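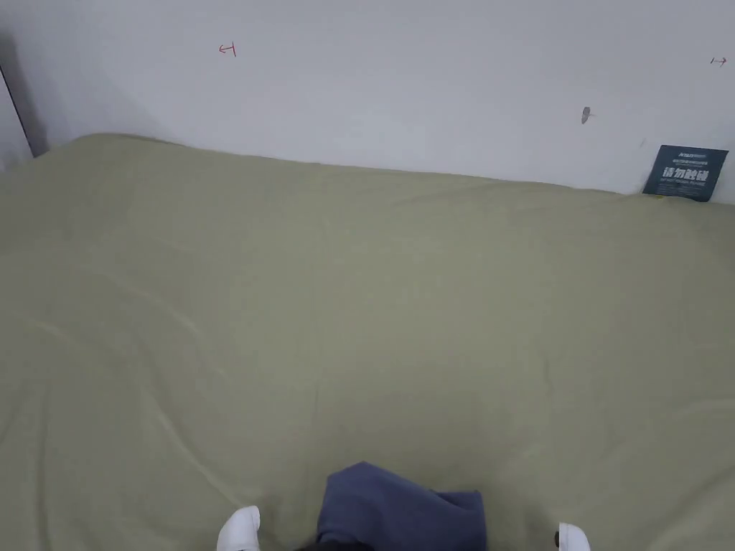 Edem Quaye 在回复中提出，衣物一旦被提起，桌面阶段得到的深度点云便不再可靠，规划器若仍以首次观测的轮廓选取抓点，误差只会逐步累积。笔者同意这一判断，并据此对四月版本的感知与规划接口作了如下调整。

原有流程由 Dristov 模块完成布料分割，输出单一掩膜，再交由双臂规划器求解。该设计假定布料与床面色差明显、边界闭合。遇到成团的深色衣物时，掩膜可用，抓点排序则不稳定，左右两臂时有争用同一褶皱的情况。

一、感知接口

掩膜之外，新接口增加边缘置信度与可见角点两个字段。床单自身的皱褶不再计入候选边缘。床面以外的区域，包括墙面及靠墙放置的物品，在分割之前即由固定工作区裁去，不参与后续计算。置信度低于阈值的帧予以保留，但不触发重新规划，以免控制端频繁切换目标。

二、双臂协同

任务划分为拾取、提拉、铺展3个阶段，各阶段设独立的超时与回退条件。提拉阶段仅允许一侧末端改变高度，另一侧保持在衣物近端待命。衣物一角被夹持提起、其余部分仍堆于床面时，规划器应以张紧的一段估计主方向，堆叠部分暂不求解。

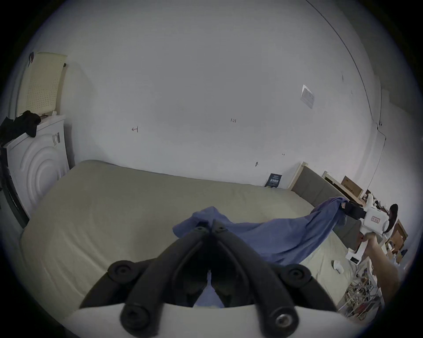
三、回放与标注工具

Waweru 回放工具现可按阶段跳转，并将两侧末端的开合曲线置于同一时间轴。本轮共复核70段记录，其中14段因阶段边界标注不一致退回重标。Nhyira Owusu 建议以夹爪开合量的突变作为边界的初始值，再由人工确认，此项已并入主分支。

四、遗留问题

铺展阶段的终止条件目前仍依赖面积比，对袖口内翻的衣物判断偏早。时间同步方面，两侧数据流的时钟偏移在长记录中尚需二次校正，相关脚本暂存于 Prornico 仓库，接口未冻结，请勿在正式流程中引用。对上述字段定义有不同意见者，可在本文评论区提出，笔者将在下一版接口说明中一并答复。

近期文章
双臂任务中的超时与回退设计
Waweru 回放工具使用说明（修订）
布料分割掩膜的边界处理
末端开合信号的滤波与对齐
关于 Adesport 数据格式迁移的说明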